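Right, the Zedow Open seedings came out this morning and I've got some doubts.

Vasilis Obradović is seeded second. On what, exactly? He's made one century since August and it was 109 in a dead frame against a lad who'd already put his jacket on.

People keep telling me about his cue action. Lovely cue action. So had half the players who lost in the first round last year.

Meanwhile Lena Rutkowska has to come through 2 qualifying matches, both best of seven, both on the back tables. She beat him 5-3 in the Stesus final. Same cloth, same pockets.
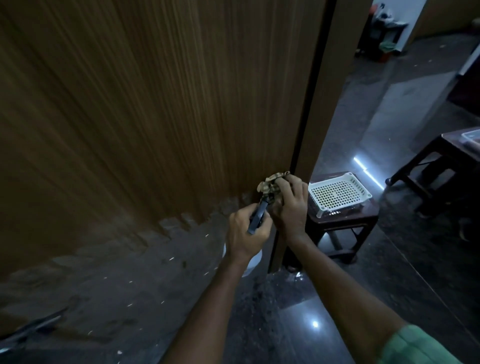
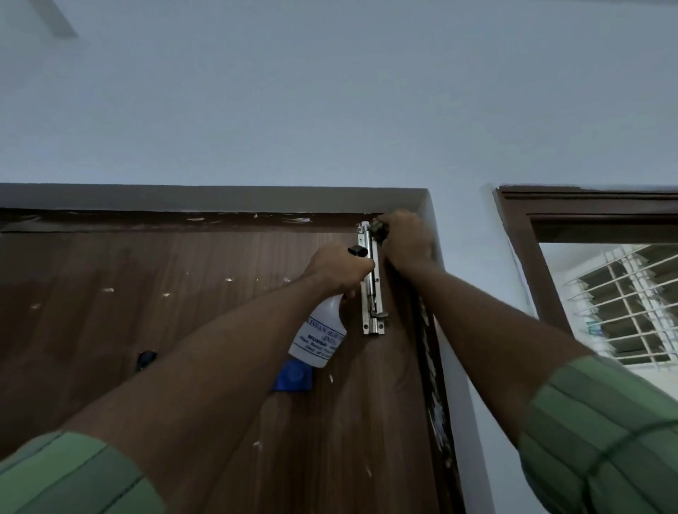
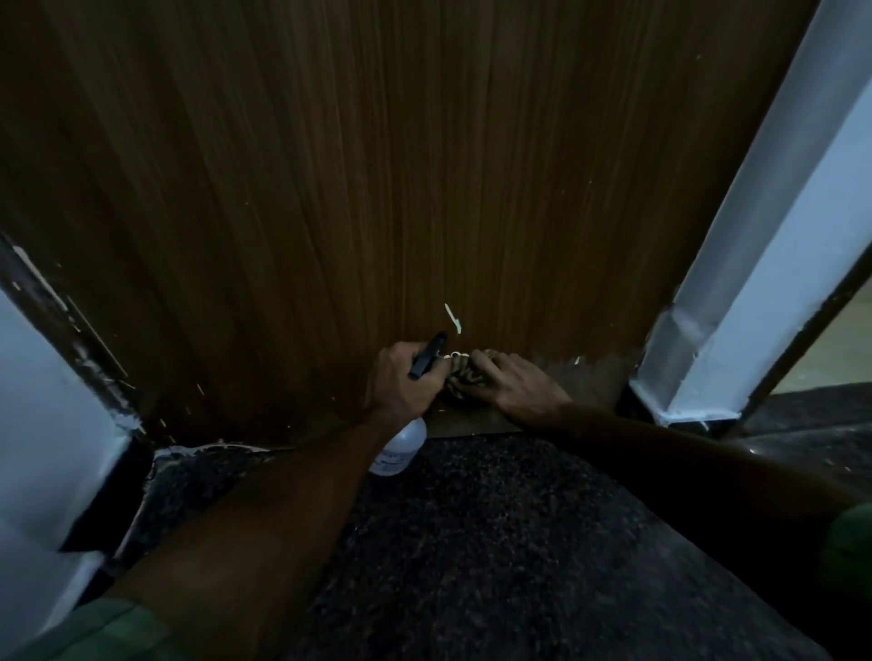

The organisers say the list is "based on form over the full season". Fine, publish the points then. I've asked and been sent a link to the ticket page.

Spyros Mladenović reckons it's just the old rankings with the retired names taken out. I'd like to think he's wrong but I put the two lists side by side and I'm struggling.

And don't start me on the 226 entries they're boasting about. Some of those are the same people in the pairs and the singles. Nermina Omerović is down three times by my reading.

Will I still be there for the first session? Yes. Am I backing Obradović to get past the quarters? Not with my money.

If anyone has the actual points table, my messages are open. Not the ticket link please, I've got it.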